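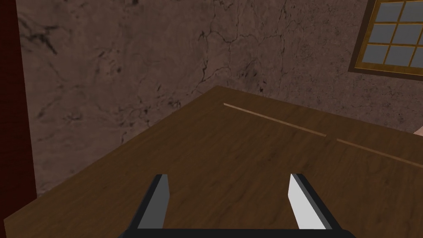

Philippa Drozd
Children's Pages Writer, Skendville

July 6, 2022
2 min read

Search stories Search Clear

What Does a Witness Do?

Suppose you were sitting on your front steps one afternoon, eating a peach and minding your own business, and you saw a green car back into your neighbor's mailbox and drive away. You didn't do anything wrong. You didn't even get up. But you saw it, and that makes you a witness!

A witness is a person who knows something that might help a court work out what happened. Maybe they saw it, or heard it, or even smelled it (smoke, for instance). The judge wasn't on your steps that day, and neither was the jury, if there is one, so they need people to come and tell them.

When a witness talks in court, what they say is called testimony. First they promise to tell the truth. The promise is called an oath, and it's a serious one, because lying on purpose after making it is a crime called perjury. Being mistaken is different. Grown-ups forget things and mix things up all the time, and a witness is allowed to say "I don't remember" if they really don't.

Then come the questions. The lawyer who asked the witness to come usually goes first. After that, the lawyer for the other side gets a turn, and that part is called cross-examination. It sounds as if somebody must be cross, but mostly it means checking. How far away were you? Was the sun in your eyes? Could the car have been blue?

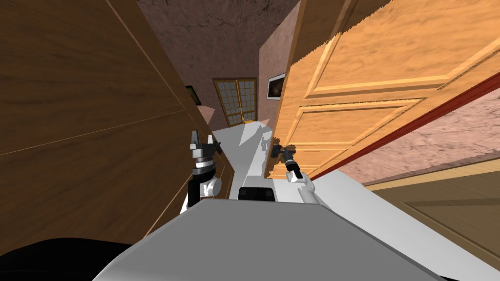 Those questions can feel a bit rude when you're the one answering them, but they matter a great deal. Let's say two people from Grelton both watched the same bike race. One says the leader fell at 11 o'clock, and the other is sure it was after lunch. They may both be doing their very best! Hearing the questions and the answers helps the judge or jury decide how much of each story to rely on.

Some witnesses didn't see anything happen at all. They're called expert witnesses, and they come because they have studied something for a long time, like handwriting or bones or how fires spread.

Can children be witnesses? Yes, sometimes. Courts often have ways to make it easier, such as extra breaks, a helper to explain where everything is, or a video link so the child can answer from another room. The rules vary from place to place. A child who is asked to be a witness isn't in trouble, and if they don't understand a question, it's perfectly fine to say so and have it asked again in simpler words.

Get our free newsletter for young readers. Ask a grown-up to sign up with their email. You can unsubscribe at any time.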